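3.2 Entretien des stèles et lisibilité des noms

Le carré militaire de Stestham pose un problème que les deux autres sites n'ont pas, ou moins : la pierre y est tendre, calcaire local, et les noms s'effacent par le bas. Relevés faits en mai, par rangée, toujours dans le même sens (entrée nord vers le mur du fond). Environ 2000 stèles. Pas de plan fiable avant la réfection des allées, donc numérotation refaite par nous, voir annexe.

Quatre états retenus : lisible sans aide, lisible en lumière rasante, lisible au toucher seulement, illisible. La limite entre le deuxième et le troisième reste discutable. Corina Preda a repris seule les rangées contestées, sans connaitre la première cotation ; en cas de désaccord on a gardé l'état le plus dégradé. Choix prudent, qui gonfle peut-être un peu la dernière classe.

À Mekham, rien de comparable. Granit, gravure profonde, peu de lichen sauf côté rivière. Les familles viennent encore, on le voit aux dépots, surtout près du monument central. Le registre d'Uvness par contre est incomplet : deux cahiers manquent, et les copies conservées à la mairie s'arrêtent avant les transferts de corps. On a donc croisé avec les fiches de regroupement quand elles existaient.
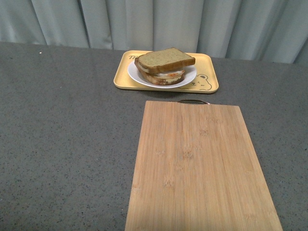
Figure 4. Plan de travail moucheté et rideau à plis.
Dernière modification de cette page : 26 septembre 2024

Reste la question du nettoyage. Le règlement d'Avram (repris tel quel à Stestham) interdit la haute pression mais ne dit rien des brosses, ni de l'eau de Javel, employée par endroits d'après l'ancien gardien. Les stèles blanchies se repèrent assez bien : surface farineuse, arêtes molles, date de naissance perdue avant le nom. Nous n'avons pas pu dater ces interventions. Aucune facture, aucune mention dans les comptes rendus.

Autre biais, l'orientation. Les rangées tournées vers l'ouest prennent la pluie de face et sont aussi les plus anciennes ; séparer l'effet de l'âge et celui de l'exposition demanderait un site ou les deux ne vont pas ensemble. Mekham conviendrait, mais la pierre est différente. On s'en tient à une comparaison à l'intérieur de chaque carré, sans test entre sites.

Pour les noms illisibles, deux sources de secours : le registre d'inhumation et les photographies déposées par les familles. Le premier donne l'ordre des tombes mais l'orthographe varie (prénoms francisés, initiales inversées). Les secondes sont bonnes quand elles existent, rarement datées. Les noms restitués figurent entre crochets dans l'annexe, la source à côté. Les tombes sans aucune correspondance sont laissées en blanc, y compris celles pour lesquelles une tradition locale propose un nom. La section 3.3 traite des sépultures collectives.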